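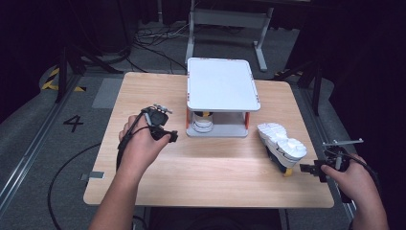
# skaketti-tabletop

Data card and README for the Skaketti set, recorded by the student robotics club at Calleck over one winter term. Maintained by Sabina Ševčík, who also wrote this file and should be blamed for its tone.

Read the section on what the set doesn't show before you train anything on it. We've had two emails from people who skipped it.

## What's in it

345 recordings of everyday objects being handled on a small table, all done by people holding a gripper in each hand. The task family most people want is `shoe_shelf`: one sneaker, one small two-tier stand, and an instruction in plain words. The others are `cup_move`, `cloth_fold` and `misc`. Please don't treat `misc` as a task. It's where we put things that didn't have a better folder.

Each recording has:

- head camera video
- gripper opening for left and right, logged separately
- a one-line instruction, typed before the recording began
- a `result` field: `done`, `partial`, `dropped` or `unknown`

The `result` field was filled in by whoever was sitting at the laptop. Two club members went back over 39 recordings without looking at the original labels and disagreed with 9 of them. Most of the arguments were over `done` versus `partial`, for example a shoe on the shelf with its heel hanging over the side. We left the original labels alone and put the second opinions in `relabel.csv`. If your score depends on that field, work out what those disagreements do to it.

## Why we made it

The club entered the Zuma student challenge, which asks for a two-armed robot to tidy a table. The usual advice is to collect demonstrations with hand-held grippers, train a policy, and move it to the arms. I was doubtful about the last step and still am. A person's wrist does a great deal that our arms can't. When someone rolls a shoe over with one gripper while steadying it with the other, the recording makes it look like a small motion, and our left arm hits its joint limit halfway through.

The collecting itself was easy enough. We got through far more in an evening than we ever did by steering the arms. Whether fast recordings of the wrong body beat slow recordings of the right one is the question we hoped to answer, and we haven't.

## What we tried

We trained one small policy on `shoe_shelf` only and ran it on the club's arms. It reached toward the shoe most of the time. It closed on the shoe less often, and it put the shoe on the stand rarely enough that I won't quote a percentage. Somebody made a very nice video of one of the good runs. The video is on the club page and it is not evidence.

A second policy used the whole set and did no better on shoes. It was noticeably worse at stopping. The team's view is that `misc` hurt it. My view is that we ran too few trials to say, and that we moved the laptop, the lamp and the arm base between the two tests, so the comparison isn't worth much anyway.

## What the set doesn't show

- Different rooms. Every session was in the same bay, and a policy can learn our floor markings as easily as it learns shoes.
- Different tables. Height and colour never change.
- Many hands. Four people did nearly all the recording, and three of them are right-handed.
- Force. The grippers log how far they're open and nothing else. A firm grip on a soft shoe and a light grip on a stiff one can give the same number.
- Recovery. We asked people to start over if they fumbled badly, which I now think was a mistake. The fumbles would have been the useful part.

## Known problems

Head video and gripper logs drift apart in the longer recordings. The drift is small at first and roughly 800 milliseconds in the worst file we found. `align.py` fixes most of it by matching the first and last gripper closures. It guesses if there's only one closure, and it doesn't warn you that it's guessing. I'd like that changed.

Instructions aren't consistent. "Put the shoe on the shelf", "shoe on top" and "place sneaker, upper level" all mean the same thing here. Don't report this as language variety. It was four tired people typing.

The Monday evening sessions have the left and right gripper channels swapped. They're corrected in the release but not in the raw dump, so check which one you have.

## Using it

Free for coursework and club projects. If you publish a number from it, say which split you used and how many trials you ran on a real robot. If you ran none, say that too.

The Havlíček split holds out whole sessions. The random split doesn't, and it will flatter you.

Fixes are welcome as pull requests. New `misc` recordings are not.

Related

skaketti-arms: control code for the club's two arms
Calleck robotics club: notes from the July build night
Zuma student challenge: our entry and what went wrong with it
Havlíček split: session lists and checksums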